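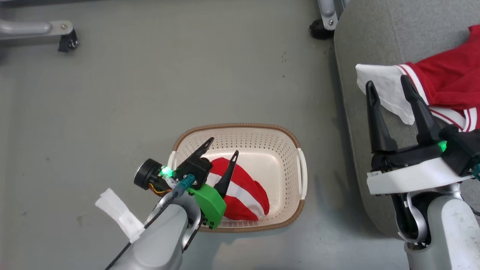 Monday, December 3, 2018

So the marathon plan is officially on the fridge. Well, the half marathon plan. The Plestcombe Half is in March, I paid my entry fee last night in my pajamas, and there are no refunds (I checked this morning, in the same pajamas).

I've been running on and off for years, mostly off. My running app says I managed 86 miles in all of 2018, and a good chunk of those were in April when I was in a mood. Getting from there to 13.1 in one go is going to take some work!

I did look at a few plans. The Bruton one wanted me out six days a week, and I laughed and closed the tab. The Lengyel plan is four days, with one long run and a lot of walking breaks, so that's my pick. 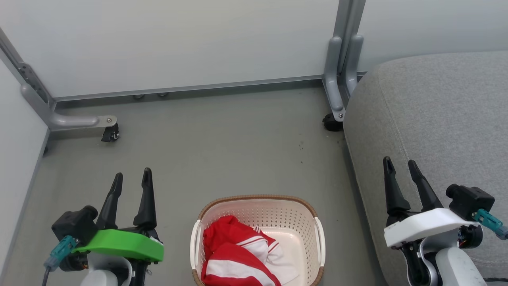
What I'm doing about the cold

Layers, mainly. I used to go out in one giant sweatshirt and be boiling by the second mile. Now it's a thin long-sleeve, a light jacket on top, and gloves I can stuff in a pocket. If I feel slightly chilly on my own front step, I've dressed right. If I feel cozy, I go back in and take something off.

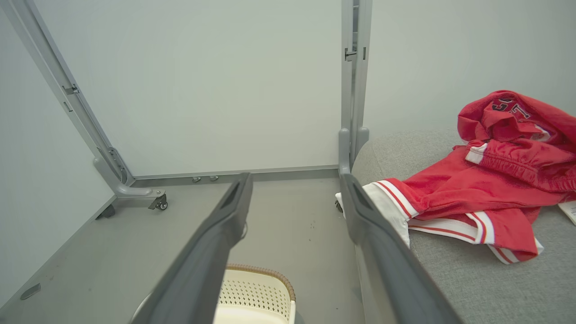 The other thing is the dark. It's pitch black by the time I get home, so weeknight runs are loops of the streets with good lights, which gets dull fast. I save the river path for weekends. There's a hill on the far side of it that climbs 346 feet, and I have walked up it every single time — the race goes over it twice, so I should probably stop doing that.

Shoes are next. I've been in the same pair of Viseros forever and the heels are shot. I want the new ones broken in before the long runs start creeping up, and my left knee would like that too.
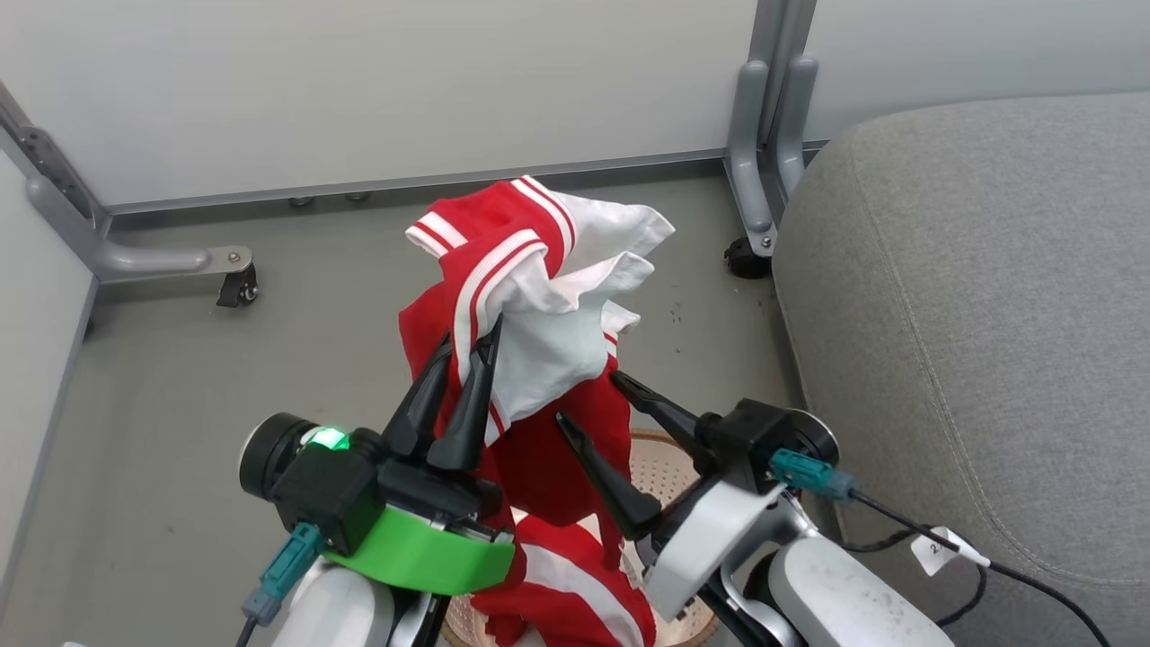

Red and white, my kind of colors.

Long run on Saturday is five miles, very slow, with a bagel after. If you've done Plestcombe before, tell me where the wind hits!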